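Second Progress Report to the Salminen Fund
Project: Everyday Knowledge, a reading and discussion program in philosophy
Submitted by Kaan Kocabaş, project lead, Clorno Adult Learning Center
Tuesday, April 17, 2018

Summary

The grant pays for evening discussion groups on knowledge and belief for adults with no college background in philosophy, and for a printed reader to go with them. Since our first report in December, we have run the groups at both sites, Pravbridge and Usemura, and finished a full draft of the reader. The Usemura group started later than planned. The reader is on schedule. Spending is within budget.

Discussion groups

The Pravbridge group has kept the same meeting time all winter and has now finished the unit on skepticism. Most of the people who joined at the start still come. The Usemura group lost its room over the holidays, and we did not find another until the library there offered us its upstairs meeting space. It is now partway through the unit on perception and should catch up by the end of the summer if we skip the break we had scheduled.

Attendance across the two sites came to 261 visits for the period. We had hoped for more at Usemura and expect the number to rise now that the room is settled.

The perception unit has gone better than the others. Participants like having something to argue over that they can check at home. The unit on testimony (when it is reasonable to believe what other people tell us) was harder. The readings were too long, and two of them assumed terms we had not introduced. We have replaced both.

The reader

The draft has six chapters, each made up of a short introduction, one or two excerpts, and questions for discussion. It runs to 148 pages before the index. Permissions have been cleared for everything except one translation in chapter four, and we have a substitute ready if the publisher does not answer.

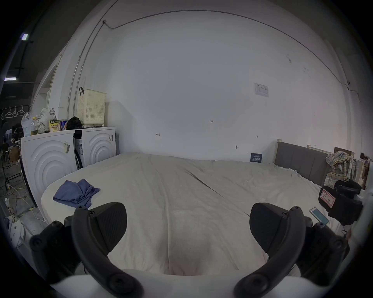
Chapter two asks what we mean when we say that we see an object. It begins with the old point that from where we stand we only get one side of a thing, and that we fill in the rest without noticing. Our first version used the usual textbook cases, a coin seen at an angle and a stick in water, and the groups found them stale. We have moved to plainer material. A crumpled blue cloth on a cream-white sheet does the job well: we see some folds, we take it to be a single piece of cloth, and we could not say from looking what it is for. One person will call it a shirt, another a towel, and the discussion can then turn to what each of them saw and what each of them added. The chapter goes on to Locke and Berkeley from there, and readers who tried the new version got through the Berkeley excerpt with less help.

Chapter five, on disagreement, is the weakest part of the draft. It repeats a good deal from chapter three and ends without giving the reader much to do. It will be rewritten before layout.

Budget

Room costs were lower than planned because the Usemura library does not charge us. We would like to move $600 of that money to printing, where the quote came in higher than our estimate. No change to the total is requested. We ask for the Fund's written approval before we place the order.

Next period

Finish the Usemura perception unit and begin testimony with the new readings.
Rewrite chapter five and send the full text to layout.
Print the reader and give copies to all current participants at both sites.
Collect written comments from both groups for the final report.

Draft chapters are available on request. Questions about the budget change can be sent to me at the Clorno office.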